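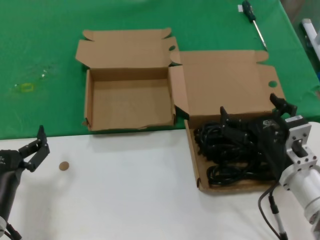
I have come round to the idea that everyone should own fewer cables, and I say this as someone who moved house in May with a whole suitcase of them. My rule now is simple – one box, and when it's full, something goes. I mean a plain brown cardboard box with a lid that folds back, one full of black cables in a loose tangle and another left empty beside it. The empty one is the important one! That's where the goners go, and you'll be amazed how fast it fills up once you get started.

My sister-in-law in Pustby swears by labelled bags, and good luck to her. I tried that for 2 weeks and ended up with 56 bags and no idea which lead went with the old Durkari printer.
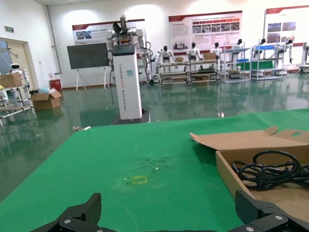
Besides, a label only tells you what a thing is, and what I need to know is whether I'll ever use it again. If I can't think what it plugs into, out it goes (to the recycling point, please, and never the kitchen bin).

Print this page | E-mail to a friend
1,723 shares
© Wultell 2023 | Contact us | Back to top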